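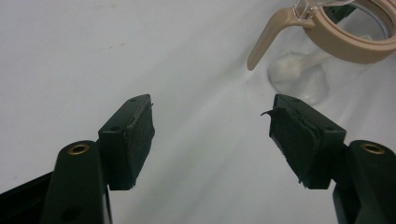

White surface, smooth with a slight gloss.

Nukstead Wipe-Clean Table Cover
Item no. 2212

A heavyweight cover for kitchen tables, craft rooms and market stalls. The top side is smooth white with a light sheen, and the back is brushed cotton so it stays put on bare wood or glass.

Width: 70 inches
Length: cut to order, up to 200 inches
Color: white only
Backing: brushed cotton
Edges: cut straight, not hemmed

Fitting
The cover ships rolled on a cardboard tube. Unroll it face up and leave it flat overnight before trimming. Light creases from shipping relax on their own in a warm room — do not iron the top side. For a hemmed look, order the Drinik edge binding, sold in packs of 4 yards.

Care
Wipe with a damp cloth and mild dish soap. Rinse off bleach cleaners right away. Turmeric, hair dye and permanent marker will stain. Use a trivet under hot pans.

Ordering
Measure the table and add the drop you want on both sides. Cut lengths can't be returned unless there is a fault — order a Hikwood sample card first if you need to match a white. Questions about large or round tables go to Orest Levchenko at the Antoniuk Street counter.

Page updated April 15, 2025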